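Teaching a Home Robot Arm to Put Soft Toys in a Basket

Posted 14th July in Projects

If you have followed the Brutari build since the beginning you will know that the arm itself was finished a good while back, and that most of what I have been doing lately is trying to get it to do something useful on a soft surface. Hard tabletops are easy, or easier anyway. A bed is another matter. Things sink, sheets bunch up under the fingers, and a plush toy squashes into a different shape every time you so much as look at it. But a bed is where the toys end up in our house, so a bed it is!

I am going to assume you already have an arm that moves when you tell it to, and a gripper you can open and close from the keyboard. If you are still at the wiring stage, go and read my earlier pages first (they're listed at the bottom) and come back when nothing smokes.

Setting up the bed

Pull the sheet over the mattress but don't fuss over it. I spent a whole evening ironing mine flat for the first tries, and all I learned was how to pick toys off an ironed sheet. Leave some wrinkles in. A plain sheet in one color helps a great deal while you are tuning, and you can go back to your flowery one later.

Before you place anything, sweep the arm through its full reach with the gripper open and watch where it goes. Mine wanted to visit the pillow on every pass until I put a limit on the shoulder joint.

Choosing the basket

I went through three baskets. The wicker one snagged the fingers, and the fabric one folded flat whenever the arm leaned on it. What I settled on is a plain plastic one with straight sides, light enough that a bump slides it along instead of stalling the motors. Push it down into the bedding a little so it sits level, and then measure the rim height from the sheet and not from the mattress. I got that wrong the first time and the arm knocked politely on the side of the basket for ten minutes while I hunted through my code.

Getting the grip right

This is the part people write to me about most. The temptation is to close the fingers hard, and with plush you really don't need to. I run the Minhas controller with the closing force at 60 on its own scale of 230, and I stop closing as soon as the motor current starts to climb. Come in from above, let the fingertips press slightly into the fabric, and then close slowly. If the toy has a few parts sewn together, aim for the place where they meet — there is more to hold on to, and the thing doesn't swing so much on the way over.

Once it has hold of something, lift straight up before you move sideways. I know that looks slow. Dragging pulls the sheet along too, and then every position you saved is wrong.

Lowering and letting go

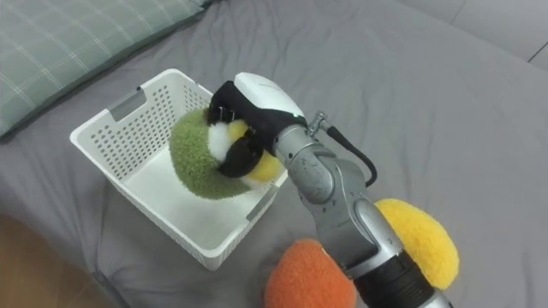
Reading time: 6 minutes

Bring the toy down inside the walls before you open the fingers. The green part of this one hangs well below the grip, so the height you want is measured from the lowest bit of fluff and not from the fingertips. Open slowly, wait a moment, and go straight up again. A quick release tends to flick the toy, and I have had them land on the rug.

Do keep an eye on the cable at the wrist as well. Leave enough of a loop for the wrist to turn all the way both ways, but not so much that it can hook the basket rim on the way out. I move mine through every angle by hand with the power off, and I do it again each time I change anything.

When one toy works reliably, leave a couple more on the sheet and run the routine again from the top. I was at attempt 373 in my notebook before I trusted it enough to go and make coffee, so please don't be discouraged by a bad afternoon. In August I hope to try socks, which frighten me a bit.

Comments

brorndale_shed: Thank you for the tip on the rim height! Mine has been punching the basket all week.

tinplate: Does the slow close work with spring fingers too? I'm on the old Zeltia gripper.

Author: It should, tinplate, but start lower on the force and work up.

mossy_k: Socks are awful. Good luck.

Related

Wiring the Brutari arm, start to finish
First moves with the Minhas controller
Zeltia gripper: new fingertips from scrap rubber
Notes from the Brorndale open workshop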